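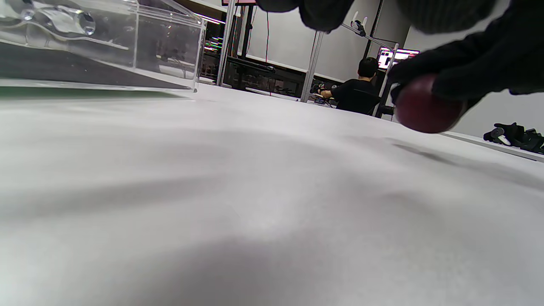 October, Monday, late. Glaze tests for the Heddale tiles, continued. The maroon has come back from the kiln for the third time and for the third time it is brown. Nayara Tavares calls it "heritage", and she would know, having sold worse. What the client wants is the colour of the old Assunção tiles in the stairwell, a dark red with a proper shine, near enough to the little glossy ball in the gloved fingers that I have stopped writing "oxblood" on the labels and started writing "ball". Test 7 was closest: right depth at the rim of the tile, gravy everywhere else.

Changed two things at once today, which I tell students never to do. Dropped the copper a touch and slowed the cooling, with a 30 minute hold on the way down. So if Tuesday's batch is red I shan't know why, and if it's brown I shan't know that either.

The Valtix frit arrived, one bag split. Swept up what I could and marked it FLOOR. It is not to go in anything for a customer. Tests 2 and 3 used the old stock, so don't compare them with anything after today, however tempting the photos look.

Scales are drifting again. Weighed the same lump of clay before and after lunch and it had apparently been on a diet. Will check against the brass weights before mixing the next lot – if whoever has the brass weights would like to own up. 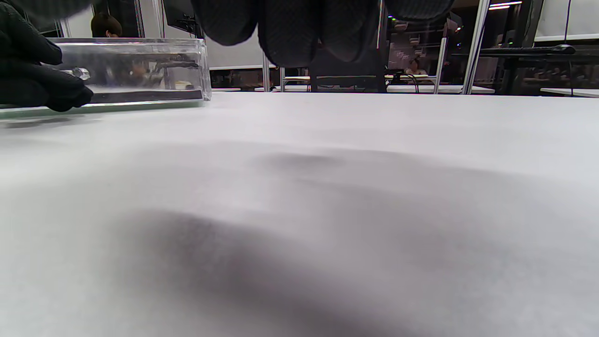
Bench, white cover on. Clear box at the left.

Cover is staying, by the way. Iron oxide shows up on it at once, and I suspect half our brown is plain dirty benches.

Keleo rang about the kiln shelves. They can do up to 30 but want the money first. Said I'd ring back. Did not ring back.

To do: sieve test 8 twice, new cones, find test 4 (last seen holding the door open). Nayara wants a red tile to show the Heddale people by the end of the week. I have offered her a choice of browns.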